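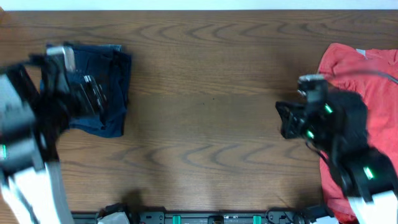 My sister's verdict on the new job was that I had finally found someone willing to pay me to do laundry badly. She has a point, though she left out the part where I do it through two robot arms.

We're collecting folding examples for a learning system. The project is called Pretari, the target is 2,000 usable episodes by October, and as of this morning we have 34. I'd like to blame the software. Mostly it's me and denim.

Shirts are fine. Shirts want to be flat. Denim has opinions, and it has seams, and a seam under a gripper finger feels (through the controls, which is to say hardly at all) exactly like the edge you were hoping to grab.

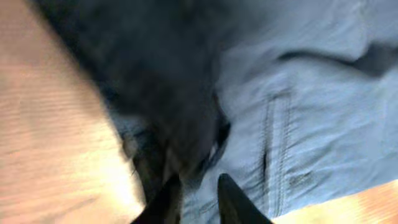
Why not just keep the good takes, asked a reader under my last post. Fair question! I asked it too, in my first week. If every example is perfect, the model never sees what a missed grasp looks like or how you get out of one, so the first time it fumbles a waistband it's on its own. We keep the fumbles if they end in a recovery. We toss the ones that end with me saying a word the log doesn't have a label for.

The rules at Ivgate, for anyone starting a folding set of their own:

- Change the starting pile between episodes. I got lazy once and did the same heap all afternoon.
- Leave other clothes on the table. Real tables have them.
- No more than 3 regrasps, then call it and reset.

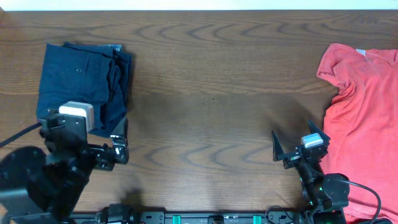

You could write a script for this in a weekend, according to Sawatzky, and he may be right if the pants agree to land in the same place every time. Mine haven't. He has been invited to come over and try it with his weekend script and my pants.

The two-arm stretch is still the hardest bit. Pull too little and the wrinkles stay, pull too much and one side slips and you're back to a heap. I get it on maybe every other try, and I've folded my own jeans for decades. 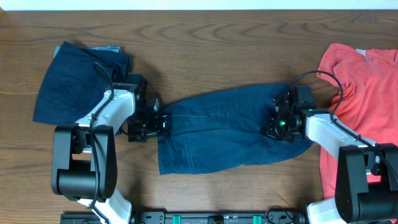
*Both ends held, for the moment.*

Tomorrow it's towels, which I'm told are easy. I was told that about jeans.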